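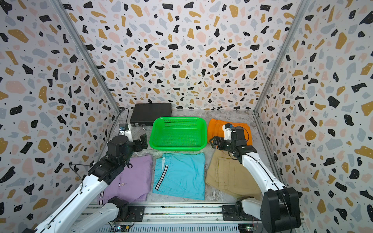
A small shop for repaired clothes

The owner of Torkeo, a clothing repair shop in Brotdale, did not want her name in this article. "People should know the shop, I am not so important," she told me, and poured the tea.

She opened in May, after 11 years of sewing for other companies. The rent was the difficult part. She had saved 3,000 dollars, and the first bill from the landlord took nearly all of it. "I had one sewing machine and one lamp. I slept badly," she said.

Most of her customers bring trousers and jackets. A new zipper takes her less than an hour. Linings take longer, and she does not like them.
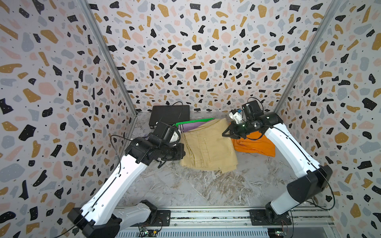
Terrazzo pattern in black, mustard and pink, with a marbled floor.

I asked her how she decides the price. She looks first at the cloth, she said, and then at the person. Students from the Hollis side of town pay less. In the summer she finished 118 repairs, and she writes each one by hand in a school notebook.

"My mother repaired everything, also the things we wanted to throw away," she told me. "I was ashamed of it at school. Now I ask money for the same work." 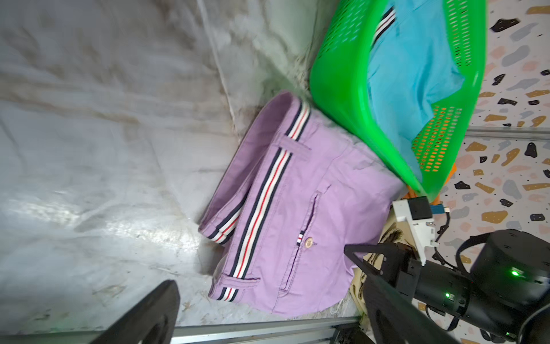
Trims, hems and belt loops

Striped trim is a subject she can discuss for a long time. It must be taken off before the hem is changed, and put back so that the stripes meet at the seam. She buys her ribbon from Rultemar, which sells it by the roll. "If the stripes do not meet, I open it again," she said. "The customer maybe does not see it. I see it each time they walk past my window."

She is closed on Mondays.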